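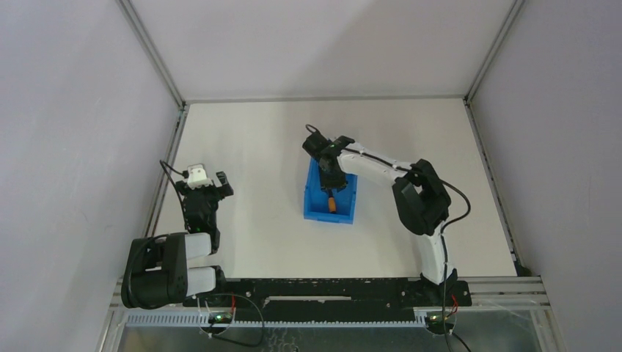

Pick-and-place practice goes better with one object and one container. At the Jokville robotics club we start every new student on tools, and a bright handle helps when you are lining up the gripper. With the orange-handled tool lying in the blue bin, you can tell at a glance which way it points, even with the black fingers reaching down into the bin. Park the second arm folded, well away from the bin, until the student can run one arm alone.

Mark the corners of the bin on the table with pencil. If it gets bumped, slide it back to the marks before the next try.

Come in from over the bin and go down slowly. Most of our January trouble was fingers catching the rim on the way in. Viera Ševčík has her group stop 2 inches above the tool, check the line, then lower.

Leave a loose loop of cable at the elbow. Swing the arm through its full reach by hand, power off, and look for anything that pulls tight.

Limit turns to 14 minutes. Six students per station is too many.

Wipe the tabletop with a dry cloth at the end. Spray cleaner goes on the cloth, never on the table.

Tips collected by Romana Koubek, 12th February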